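Bunditz Grabs: data card and README

Version 1.2, February 21, 2024

What you have downloaded

1,615 short recordings of a two-finger gripper picking up household objects, made by the student robotics club at Bunditz over one school year and one fairly sweaty July. Each recording is one attempt at one object. 1,000 of them are in the training folder, the rest are split between "held out" and "odd", and the odd folder is the one everybody opens first.

The club started this because our competition robot, Roltaler, could drive beautifully and pick up nothing. It came in ahead of a team whose robot caught its own cable. We decided to work on the hand.

Who it is for

Other school and college clubs, mostly. If you have a parallel gripper, a cheap camera and a table, you should be able to compare your recordings with ours. If you have a real laboratory, you have better data than this already, but you are welcome to look around.

Folder layout

train – 1,000 recordings, sorted by object group
held_out – recordings of objects that do not appear in train
odd – anything we argued over
labels.csv – one line per recording
tools – three scripts, two of which work on Windows
CHANGES.txt – more honest than this file

Columns in labels.csv

clip: the recording number. Numbers are never reused. There is no clip 218, and we would like to leave it at that.

object: a plain name, lowercase, such as "spoon" or "tape roll". We tried a proper naming scheme with categories and subcategories and ended up with a sponge filed under furniture.

group: kitchen, desk, bathroom, workshop or soft. Soft means anything that changes shape when you squeeze it. Bananas were moved out of soft in version 1.1 and moved back in version 1.2.

grip: where the jaws close. Values are handle, body, rim, edge and other.

outcome: held, slipped, dropped or missed. "Held" means the object stayed in the jaws until the person recording said stop. "Slipped" means it moved in the jaws but stayed there. If two labelers disagreed, a third one looked, and if all three disagreed, the clip went to odd.

labeler: a single letter. Labeler T was stricter than the others and you will notice.

How the recordings were made

The gripper is a hand-held tool, so there is no arm to program and no arm to apologize to. A person holds it, the camera rides along on it, and the fingers open and close. The linkage design is our third. The first, called Lindby, was printed in a hurry and had fingers that met everywhere except at the tips. The second was strong enough to crack a plastic cup, which was popular but did not help.

Before each session:

1. Wipe the table. Crumbs show up as objects in the depth script.
2. Check that both finger pads are fully stuck down.
3. Record five seconds with nothing in the jaws.
4. Read the object name out loud, so that it can be checked against the label later.

Step 4 is why so many early clips have giggling on them. Audio has been removed from the public version.

Objects with handles

We expected the bathroom group to be the easy one. Brushes, combs, bottles: they are made to be held. In practice the handle group gave us more than 244 clips to relabel, nearly all because "handle" turned out to be a matter of opinion. On a spoon it is obvious. On a hairbrush, is the neck part of the handle or part of the head? We now say that anything below the place where the head stops narrowing counts as handle, and that the jaws only need to be touching it to qualify.
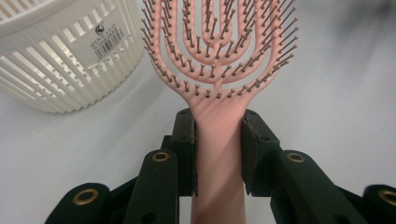 The other trouble with brushes is the head. Vented ones have gaps that let the background through, and our outline script, which was trained on mugs and markers, treats every gap as the end of the object. One brush can come back as several small brushes flying in formation. Pass --fill to outline.py if you want a single shape. It also fills in scissors, so use it on the bathroom group only.

Bristles are worse. The script draws them as fuzz on some clips and ignores them on others, and we have not worked out what decides it. If you are measuring width, measure at the handle.

Known problems

The pads wear out. We changed them when somebody remembered, so grip is not the same across the whole set. The pad_change column we planned does not exist.

Tables are mostly white or light. A model trained on this will be a bit surprised by a tablecloth.

There are far too many markers. They were what we had.

Most people who held the gripper are right-handed, and approaches from the left are thin on the ground.

Running the baseline

Install the packages in requirements.txt, then run tools/taheri.py with the path to train. Taheri is our baseline model and guesses the outcome from the first half of a clip. It is very good at "held" and very hopeful about everything else. A school laptop gets through it overnight if nobody closes the lid.

Use and credit

Free for classes, clubs and competitions. Please credit the Bunditz robotics club, and tell us if you find wrong labels. Send the clip number and what you think it should be. Corrections go into the next version, along with whatever happens to the bananas.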